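Re: [karnthorpe-tables] refinishing the old gateleg - oil or varnish??

On 31 March 2024 a list member wrote:

> Bought a secondhand table in Drormont, top is in decent shape but dull.
> Previous owner said wax, but I put a drop of water on it and it
> left a ring in minutes. Want to eat on it every day, there are
> 4 of us. Is oil enough or do I go straight to varnish? Also how
> long before I can use the thing. And do I have to strip it first?

Quick answer before I run out the door, more tonight if I get time.

For daily meals - varnish. Oil looks lovely for a few months, then somebody leaves a mug on it and you're back where you started. I oiled mine in October and was redoing it by Christmas. Never again. Well, maybe on a shelf.

Yes you have to get the wax off. All of it. Mineral spirits and a rag, keep going untill the rag comes away clean, then go over it once more. Varnish over wax will peel, ask me how I know.

On shine, since that always comes up next. Compare brown tops before you pick a can. Gloss shows every crumb. Satin hides alot more.
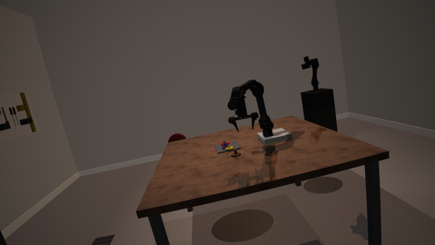
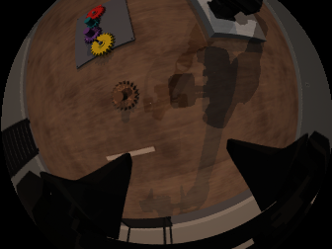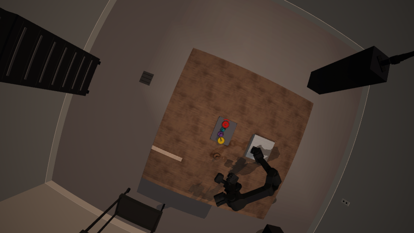
Brown wood tops, grain showing on all three. The first is the one with a polish to it, soft reflections and all. I'd stop short of that for a kitchen.

WHAT I'D DO, IN ORDER

1. Wax off, like I said. Leave it overnight.
2. Sand with the grain, light hand. If it's veneer go really easy, you can be through it before you notice.
3. Wipe down. Tack cloth if you have one, damp rag if not.
4. First coat thinned. Looks terrible, carry on.
5. Two more full coats, so 3 altogether. Scuff between.
6. Leave it 48 hours before anything goes on it. No tablecloth for almost 9 days - cloth sticks, leaves a weave pattern, you'll cry.

Brand - I use Pristness satin, the brush-on kind. The spray was a mess for me. Paiva is fine too and cheaper but it goes a bit yellow. Might suit you if the wood is dark anyway.

Do the underside as well, one coat at least. People skip it and then the leaves cup.

What are the hinges like? If they're stiff take them off before you start, dont try to mask them. Bag the screws.

Gotta go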